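Kobzar Household Care Labels, release 5

Summary

Kobzar is a text dataset of care label wording for household textiles: towels, cleaning cloths, bed linen, curtains and table linen. Each record pairs the wording printed on a sewn-in label with a normalized set of care codes. It was compiled for Drikeo, a small parser that turns label text into washing settings, but it has no dependency on it.

Contents

labels.csv - one row per label, 1000 rows
codes.csv - lookup table for wash, bleach, dry, iron and professional care
heldout.csv - 300 additional rows, not used in tuning Drikeo
CHANGES.txt - edits since the previous release

Fields

label_id: stable across releases. Withdrawn ids are not reused.
raw_text: wording as printed, including misspellings and odd line breaks.
fiber: fiber content if stated on the label, otherwise blank. Blends are listed in the order printed.
max_temp_c: integer. Blank when the label says only "warm" or "cool".
tumble: none, low, normal or unstated.
notes: free text, mostly about softener and washing with like colors.

Collection

Labels were transcribed by hand at Iltport, a linen rental depot, and typed twice. Where the two versions differed, Roel Prins went back to the label and settled the reading. Labels too faded to read were skipped, which biases the set toward newer stock.

Known issues

"Do not use softener" is common on microfiber labels but was coded inconsistently before November. Older rows have been corrected in the notes field only - there is still no separate column for it.

Temperatures printed in Fahrenheit were converted and rounded to the nearest 5. The original figure remains in raw_text.

Multilingual labels keep the English section only.

License and contact

Free for any use with attribution to the Kobzar maintainers. Corrections go to the Flullo tracker under "labels". Please give the label_id.

Last edited 07/03/2024

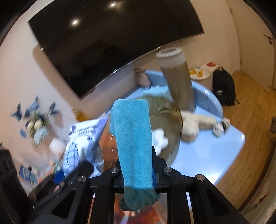 Lộc Đặng: Does tumble = unstated also cover labels that say "line dry" and nothing else? I had been reading those as none, and my totals for the curtain rows don't match yours.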